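## 3. Laundry — washing soft toys in the front loader

Updated October 2, 2024, S. Fankhauser. Replaces the May sheet, bin that one.

Applies to the Clorndale flat only. Urkwood has a top loader, see section 5.

**Before you start**

1. Tap on, at the wall. Power on.
2. Swing the door right back on its hinge. Don't lean on it, don't hang wet towels off it.
3. Look in the drum. Socks, pegs, coins — out.
4. Wipe round the grey rubber seal with a dry cloth. Run a finger in the fold too, lint collects there.
5. Bring the basket up to the machine. Check the care tag on each toy. No tag, or "surface wash only" = hand wash in the tub. 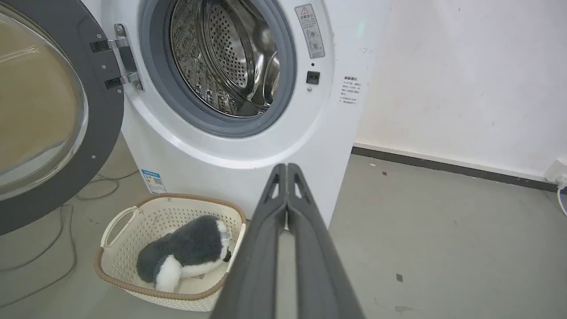 *Fig. 3a. Door open, drum empty, penguin still in the basket.*

**Note:** long fluffy fur goes in a zip bag. Anything with a battery box or a squeaker does not go in at all.

**Loading**

6. Toy in the drum, plus a couple of old towels so it doesn't thump.
7. Liquid detergent, 5 mL for one toy. No softener, it mats the fur.
8. Check nothing is caught in the seal. Tags and ribbons are teh usual culprits.
9. Push the door shut till the latch clicks. Hook on the door goes into the square hole on the front panel. If no click, open and try again, don't slam.

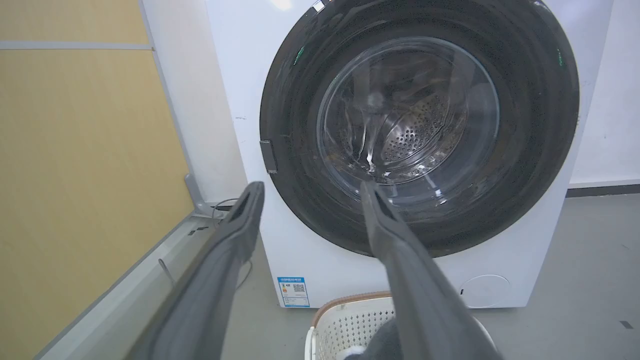
*Fig. 3b. Front of the machine, door ring and glass. Round filter cover is low down on the right.*

10. Cold, delicates, spin at 500. Start.

**Caution:** don't force the door mid-cycle. Wait 3 minutes after it stops, then try it.

**Caution:** keep kids and pets clear of the open door. Warning label beside the opening is in Chinese, Emilian Costache has the translated copy in the Lenell folder.

**Filter**

Every 200 loads or when it drains slow. Power off first. Shallow tray and a towel on the floor, then undo the round cover slowly — water will come out. Rinse, refit, hand tight only.

**Drying**

Flat on the rack, turn it over at lunch. Not in the dryer. Brush the fur once its dry right through, then back on the shelf.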